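Trolten bench notebook, March
Last updated: March, 4:10 pm

Speed and stop rules for the cloth station, second pass 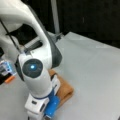 Endale wrote back on the draft that a speed limit written on the wall means very little if the operator can change it from the tablet, and asked for the limit to go into the controller under a separate password. Agreed. The rest of the Endale remarks are worked in below.

Limits as of today. Tool speed 500 mm/s with the area clear, 66 mm/s with anyone inside the taped line. The old sheet said 800 for clear area. That number came over from the Skolness cell, which has a full fence, and we don't have one. Cross it out wherever you find it. I found it in the startup script comments and on the laminated card by the door. Card is gone, comments are fixed.

Password for the safety settings is in the sealed envelope in the key cabinet. If you open it, write your initials on the cabinet log and say what you changed. Changing the limit "for one run" counts as changing it.

Before the first run of a shift:
- press the stop, confirm the arm holds, release, reset from the panel
- pull on the table clamp by hand
- look along the cables with the arm at rest, then again after one slow jog through the full path
- check finger pads for splits and for lint
- check that the payload setting matches the tool that is mounted

The payload item is new. Last month the arm ran most of a morning with the setting left over from the Jison tool, and it tripped on light contact over and over. People kept resetting it. So, a rule for that too: two protective stops in the same spot and you quit and write it up. A third reset is not allowed without a second person looking at the log.

Status light. The short version of the manual has been copied out wrong at least twice in this notebook. Don't go by the color alone to decide whether it's OK to reach in. Go by the mode shown on the panel. Hands go over the table only with the panel in hold and the enabling switch let go.

Cloth handling. Folded pieces get placed by hand, in hold, then step back past the tape before resuming. No straightening a corner while the arm is closing on it. I did this myself in the first week and it's a bad habit to pick up, the gripper is slow enough that it feels fine.

Stopping distance. Measured again at 500 with the cloth program and the tape line still has room to spare. Not measured at the far end of reach. Needs doing before we move the table.

Force limit on the gripper stays at 30 N. Endale wanted it lower. Tried lower and the thicker fold slipped, so we left it and added the pad check to the list. Open point, I'd like a second opinion from the Skolness people, they run a softer pad.

Still to do:
- reprint the door card
- move the tape on the window side, it's lifting
- copy the payload table into the front of this book
- ask Jison for the current declaration, ours is for the older controller

Logged out of the safety settings at 3:45 pm, initials on the cabinet log.

2 comments | 0 shares
This site uses cookies to keep you signed in. Accept | Settings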